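A Wednesday at the Clulison Basket Works Open Day

The Clulison works opens its doors to the public once a year, in July. I drove over from Traltport, paid at the gate and was on the first tour at 10 a.m. Parking is in the field behind the drying sheds. Wear old shoes.

The company was started by the Seneviratne family, who grew willow for fish traps before they sold baskets. They now keep 36 beds on the low ground by the Ulel River. Our guide said a good bed gives rods for many years if the weeds are kept down, and that deer are a bigger problem than insects. 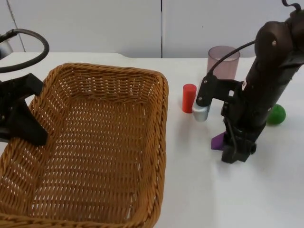 Rods are cut in winter, sorted by length and tied in bundles. Some are boiled for hours and then stripped, which gives the buff color most buyers ask for. The boiler was not running during our visit, but the smell stays in the building. It is close to wet tea leaves.

The soaking tanks are next door. A weaver takes out only what will be used that day, as rods left wet too long turn slimy and have to be thrown away. We were allowed to bend a few. Mine snapped.

The weaving room seats seven. The works sold 4000 baskets last year, and every one passed through this room. Bases are made first and stacked, then the side stakes go in. The rim is the slow part. One weaver told me she spent her first winter doing nothing but rims.
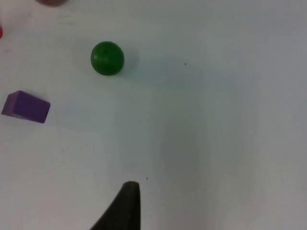
Ashraful Cassim

Lunch was served in the packing barn from noon. There was bean soup, bread and a decent plum cake. The line was long and there were not enough chairs, so many people ate outside on the wall.

In the afternoon I took the short walk to the beds. The path is flat but muddy in two spots. At this time of year the willow is well over head height and you can't see the river until you reach the bank. The pump house there has a painted line showing how high the water came in the flood of 2000.

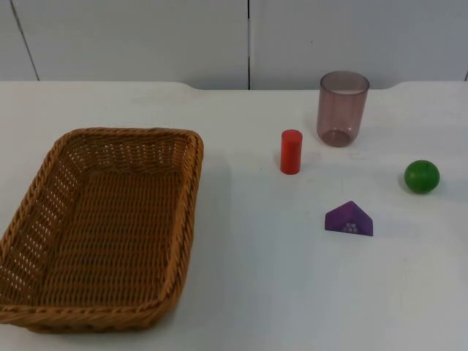

The shop was busy when I got back. Prices are lower than in town, and seconds are kept on a separate shelf by the door. I looked for a log basket, but the large ones had gone by two. They will take an order and hold it for pickup.

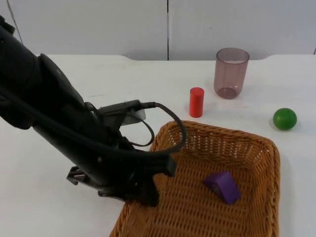

A woven basket on a white tabletop.

The last tour starts at three. Dogs are allowed in the field but not in the workshops, and the shop takes cards.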